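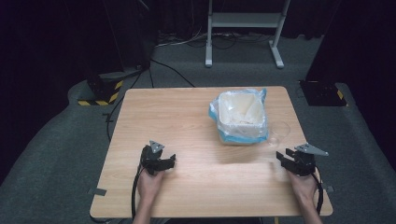
Cuaderno de taller — Hudorside, puesto 2
01/04/2026

Tarea: tirar el vaso a la papelera. Demostración manual con las dos pinzas de mano, cámara en la cabeza. Opera Tegan Brunton; anoto yo (Hemi Tamihana).

Objetivo de la serie: 200 episodios válidos. El conjunto Lowther tiene ahora 484 y casi todos empiezan con el vaso de pie. Los de hoy arrancan con el vaso tumbado a la derecha de la papelera y las pinzas abiertas en la parte delantera de la mesa.

Procedimiento:
1. Pinzas en reposo, pausa breve, inicio de grabación.
2. La derecha agarra el vaso por la pared, no por el borde.
3. La izquierda no toca nada, salvo que la papelera se desplace.
4. Soltar dentro de la bolsa. Volver a reposo. Cortar.

Observaciones:
El vaso transparente se confunde con la madera. Con la luz del techo al máximo, los reflejos del tablero lo empeoran. Bajada la luz un punto a partir del episodio 5; los anteriores se conservan con etiqueta aparte.

Si la derecha entra demasiado vertical, el vaso rueda. Entrando inclinada y cerrando despacio se corrige. Tegan propone empezar siempre con el borde hacia la derecha. De momento sí — la variación de orientación queda para otra tanda.

El cable de la pinza derecha cae junto a la muñeca y tira al estirar el brazo. Dejar más holgura antes de empezar. El de la izquierda no ha dado guerra.

El papel del fondo de la papelera se queda. Vaciarla cambia el aspecto de la bolsa y Fletcher Paewai no lo quiere mezclado en la misma serie.

Sincronía: Jumum marca un salto entre la apertura de la pinza izquierda y el vídeo. No sé si es el reloj o la lectura del sensor. Pasado a Margit Orbán con el registro completo.

Pendiente:
— Recalibrar el cero de las dos pinzas.
— Comprobar el apriete de las mordazas de la mesa.
— Preguntar a Fletcher si los agarres fallidos con recuperación cuentan como válidos. Yo los contaría.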